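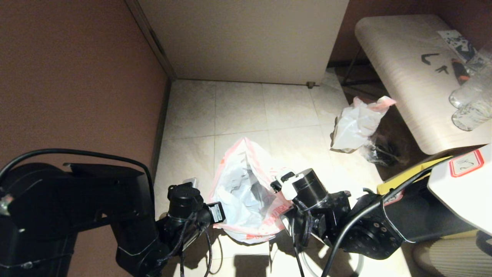 Picking up plastic bags: is it a machine job yet?

Partly. A carrier bag has no fixed shape, so a two-arm robot has to work out where the edge is each time. Thin film on tile is worse: the fingers tend to skid or close on nothing.

If you are trialling one at home or in the shop:

Set grip force low and approach the rim from the side.
Clear wrappers are hard for cameras to pick out. Do those by hand.
Keep cables and hoses off the floor along the travel path.
Empty the garbage yourself. Tying a knot is still unreliable.

Revathi Gounder logged 29 bag pickups on a Wednesday at Gulberg and finished the last few with a broom.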